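The Inventory at Sutari

Oliwia Tokarz was assigned the Acheampong estate on 3/27/24. The file gave the floor area of the house as 1,055 square feet and the number of claimants as two. Both had signed the standard form. Neither had agreed to be in the building at the same time as the other.

Procedure at Sutari was fixed. Furniture was tagged where it stood. Papers went to Dede Osei in the front office. Everything else was sorted by room, placed in metal bins and given a lot number. Lots valued under 50 dollars were not itemized unless a claimant asked in writing. Emmett Tillman had asked in writing, for lot 148 only.

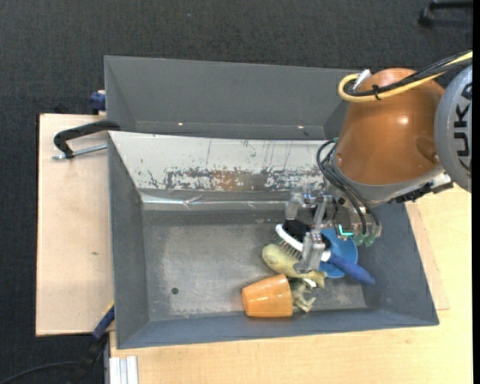 Lot 148 was the back bathroom and the shelf beside it. Oliwia opened a new sheet and entered the contents in the order the form required, household goods first. Scrubbing brush, white head, dark blue handle. Bowl, blue. Cup, orange, lying on its side. Under toys she wrote one animal, yellowish, forked at the end of the body, and one figure, pale, with small limbs. Species was a required field for the animal. She considered it for some time and entered "not determined."

Value was also required. She put zero for each line and the system rejected the sheet – the minimum was 4 cents.

Tillman called before noon. He did not ask about the house. He asked whether the animal was there.

"There is an animal," Oliwia said.

"Yellow?"

"Yellowish."

The line was quiet long enough for her to check the connection. Then he asked what the other claimant had requested, and she opened the second form. Fuseini Amoah had left every field blank except the last, where he had printed: whatever Emmett doesn't want.

She read it to him as written.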